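Stullereck round wicker basket with liner
Reviewed by Deisy Puma
Rating: 4 out of 5

I bought this basket in April for the corner beside our sofa, where clothes were always ending up on the floor. Before it I had a plastic tub with handles, very practical and very ugly. My husband wanted to keep the tub. I wanted something that I could leave in the living room when people visit, so I paid 28 pounds at Candar and carried it home on the bus.

First, the weaving. I looked closely at it before buying, as cheap wicker catches on wool and I have already lost one good cardigan this way. The rim is quite smooth. Lower down I found two ends that were sticking out, and I cut them with nail scissors. After 8 weeks of daily use no new ones have come out.

The liner is thin and pale and you can see the weave through it a little. I was not sure about this at first, but it does its job: nothing has been pulled by the cane. It is held with a cord under the rim, and here is my main complaint. The cord becomes loose when you take out a heavy thing quickly, and then the liner slides down on one side. I have made a second knot and now it stays better. The label says to wash it by hand. I put it in the machine at 30 in a pillowcase and it came out well, but I cannot promise the same for you.

About the size. It is enough for one person's clothes for three days, or for one big item and nothing more. My son's red top with the white stripes fills it completely and still hangs over the side. If you have a family and you want to collect all the washing in one place, please buy the larger one. My neighbour Sang-wook Ham has it and he can put bedding inside. It costs more, of course, and it takes a lot of floor.

There are no handles. You have to hold it by the rim with both hands, and when it is full I prefer to put one arm underneath. On the stairs this is not so comfortable. Brinaseo makes a similar basket with two rope handles, which I tried in the shop, but it was narrower and it fell over when I pushed it lightly with my foot. The Stullereck stands very firmly. It also does not scratch our grey floor, and I can push it along with my foot when I hoover.

The colour is a light brown, a little warmer than on the website. It goes well with grey furniture. There was a smell of dry grass in the first week, not unpleasant, and it went away after I left the basket by an open window.

I take away one star for the cord and the missing handles. I would buy it again for the same place, but not for the bathroom, as I do not know how the wicker would behave with so much steam.

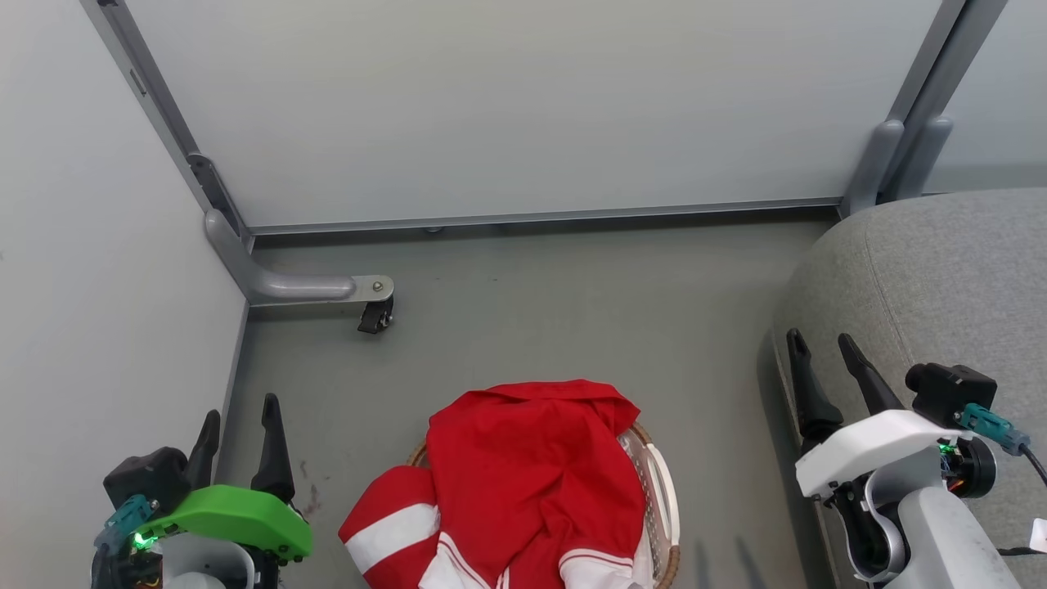
The basket by the sofa, filled with the red top.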